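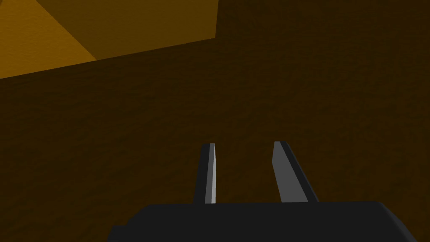 Uneldale Recipe Cards: README

G'day, and thanks for downloading. The file is a transcription of 333 handwritten and typed recipe cards from Uneldale, mostly slices, biscuits, pies and the odd savoury thing with far too much curry powder in it. I typed up the lot over a summer and a bit of autumn, at the kitchen table, with a magnifying glass I'd pinched from my dad's stamp gear.

I wanted something I could search. That's really the whole origin story! I knew there was a passionfruit slice in the tin somewhere and I was sick of flicking through cards with sticky fingers to find it.

What's in the folder

cards.csv is the main one, one row per card. notes.txt has my running commentary, which is longer than it should be and gets a bit cranky towards the end. There's also variants.csv, where I've matched up cards that are plainly the same recipe under different names (Aunty's Fingers and Tirnarach Fingers are the same biscuit, and I will die on this hill).

The columns in cards.csv are title, category, ingredients, method, yield, oven, hand and remarks. Hand is my guess at who wrote the card, given as a letter, so don't go building a family tree on it. Of the 333 cards, 223 are sweet baking. And 82 have no oven setting of any kind, not even "moderate", so the oven column is blank for those. I didn't fill them in from similar recipes. Please don't write to me asking what temperature, I've no more idea than you have.

How I typed things up

Spelling is as written. If the card says "dessicated" then so does the row, and if it says "butter size of egg" I have left it alone. Crossings-out go in square brackets. Fractions are typed with a slash, which does make the odd line look like a date, sorry. 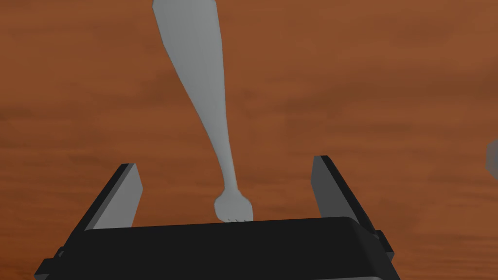

Methods were the hardest column by a long way, as half these cooks wrote for people who'd already watched them do it. "Rub in, bind, fork, bake" is a complete pastry recipe in Uneldale. That single verb covers at least pricking the base, crimping the edge and pressing the biscuits flat, and I've kept "fork" as it stands and put my reading in the remarks column. For pricking, the way I learned was with the tines pointing straight down, like the grey fork just up there, and if you come in on a slant you drag the pastry and get a tear. For crimping you lay it nearly flat. If a card just says "fork edges" I've called it crimping. If it says "fork all over" it's pricking, or it's a biscuit, and you'll have to look at the ingredients to work out which.

Measurements were their own headache. A cup is whatever cup they had. Several cards ask for "a Lamov tin" of condensed milk, and I haven't been able to pin down what size that was, so the quantity is left in words. Same goes for the "Dahlgren tray". Going by the yields I reckon it was a shallow slice tin, a bit longer than mine, but that's me guessing from how many pieces people said they got out of it.

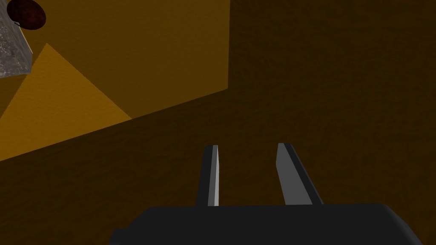 Which brings me to yields, and they're optimistic. One caramel slice claims to feed the whole tennis club. I've typed the claim and left the rest to your own judgement (and your own tennis club). If the yield was in a different pen from the rest of the card, I've said so in remarks.

Known problems

Two cards are water stained right through the method and I've marked the missing words with a row of dots. I had a go at guessing them and then took the guesses out again. The category column is wobbly wherever something could be a slice or a cake, and I changed my mind partway through, so sort on it with care. Sunshine Loaf is in there as a savoury. It's got sultanas in it. I'm leaving it.

I've also left off surnames wherever a card had one, apart from where the name is part of the title and the recipe makes no sense without it.

Comments and corrections
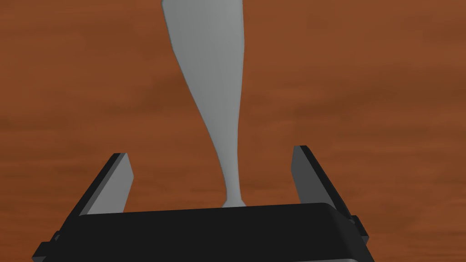
Elaheh Babaei wrote in to say that "scald" in the custard cards can't mean boil, and that I'd muddled the two in the remarks for the baked custard and the coffee one. She's right, and both rows are fixed in the May version. She also reckons the lemon butter needs another egg. The card says what it says, but I've tried it her way and it sets beautifully, so it's in notes.txt.

Bukola Okafor asked for the ingredients to be split into separate columns for amount and item. I've started on it and it's slow going, what with all the "sufficient flour" and "the usual spices". If you want to help, pick a category and let me know which one, so we don't both end up doing the shortbreads.

Using it

Cook from it, print it, pull it apart for a project, go for your life. A mention of Uneldale would be lovely. If you're republishing the remarks column, please keep it clear that the opinions in there are mine and the recipes aren't.

The passionfruit slice is filed under "Good Slice", by the way. Use real passionfruit if you can get it, and ice it cold.

14 comments | 31 shares
Get new versions by email: Subscribe
Contact | Back to top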